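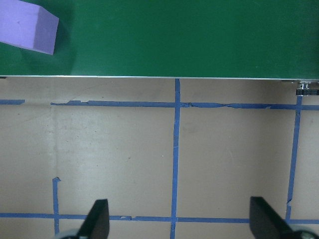
How long should a first mediation session run?
Two hours is plenty for most neighbour or workplace disputes. After that people get tired and start agreeing to things they'll ring up about the next morning.

I used to book half days. The community centre in Julldale charged the same either way, so it seemed sensible. Then I had a fence dispute where both sides signed at the end of a long afternoon, and by April they were back over who would pay for the gate. The whole argument was worth $700.

These days I stop at two hours even if things are going well.
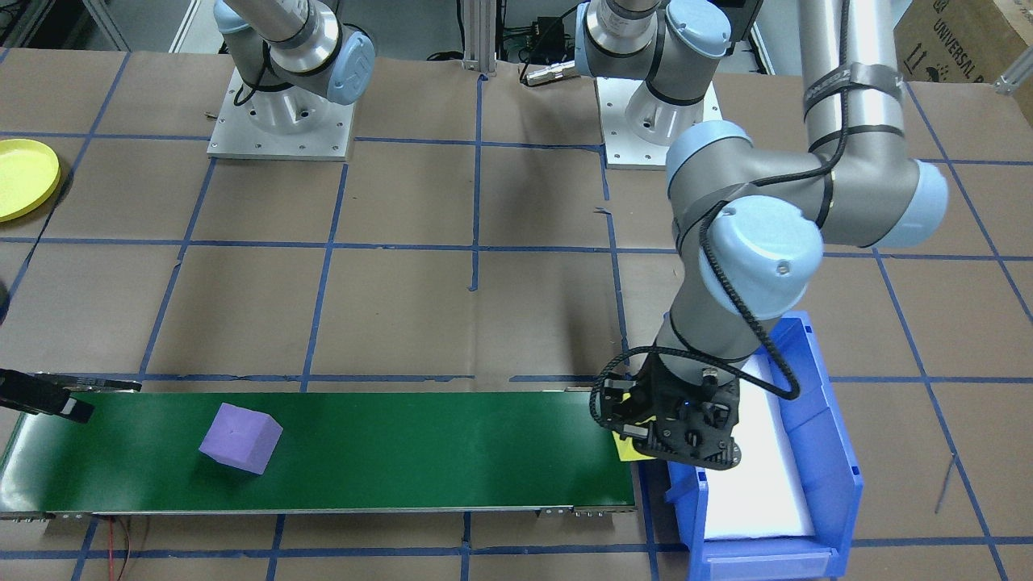

Two arms on the taped grid

The other change is that I see each party alone first. I picked this up on the Trikbridge course, which took 4 weekends and covered a lot of theory I haven't used. The separate meetings I use every time. People will tell you what they really want when the other side isn't listening, and often it's smaller than what they've put in writing.

I keep my own notes short - names, dates, what was offered - and shred them once the agreement is signed. The Cutorach template is fine for the agreement itself, although I take out the clause on costs and write my own in plain English.

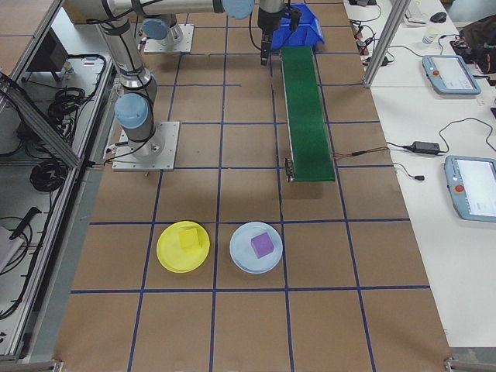 Yellow cube, purple cube, one plate each

Next month I'm trying a shared session over video for a couple of parties who live almost 179 kilometres apart. I'll still ring them both separately beforehand.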